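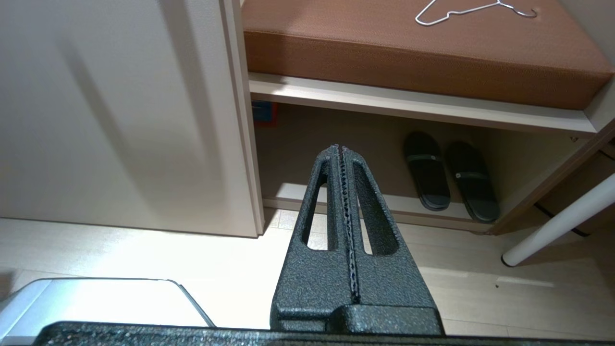 About Fedbridge

Fedbridge hires out and supports the Cenero, a two-fingered robot arm kit for use in ordinary homes. We were set up by Sewwandi Marikar and Tharindu Majumder, who had both spent years fitting arms in packing halls and wanted to work on household jobs instead. Our workshop is on the first floor of the old Gaillard building, which dates from 1941.

The kit comes as an arm, a gripper, a wrist camera and a control box. A customer can rent it by the month or buy it outright. Monthly rental includes setup, one training visit and a phone line that is answered from 8 am to 6 pm. 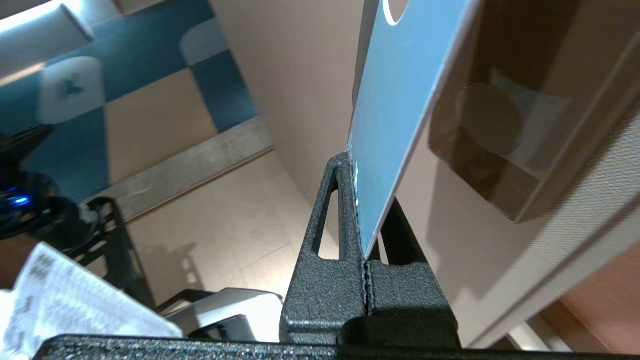 Gripping is where most of our time goes. Cups and bottles are fairly easy for a two-fingered hand. Thin, flat things are harder, and customers ask about them a lot: post, coasters, bank cards. A plastic card like the light blue one has to be held by a corner between the fingertips, with the rest of it sticking out, so the fingers must close evenly along the seam. We check this on every gripper before it leaves us, and worn fingers are replaced free of charge during a rental.

Who we are

Sewwandi runs the workshop and Tharindu looks after the software. Perrine Maillard handles bookings and deliveries. Maëlys Tessier does the training visits and writes the printed guide, now 24 pages long. Blandine Lecomte joined in February to take over repairs.

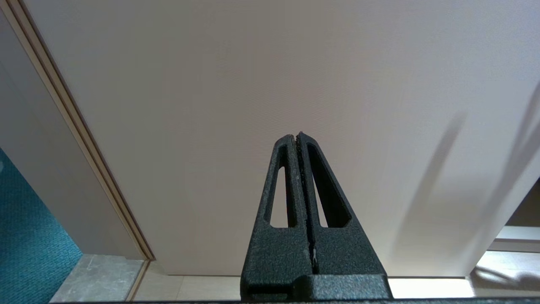 Reading time: 1 min

How a visit works

Maëlys will look at the rooms first and ask which jobs you have in mind. She will say so if the Cenero is a poor fit – it does not climb stairs and it cannot lift a full laundry bag. After that she sets up the arm and goes through the controls with everyone who will use it.

The deposit is 300 euros, returned when the kit comes back complete. Owners of the older Vorholm arm can have our gripper fitted to it. Please quote part number 3341 when you write to Perrine.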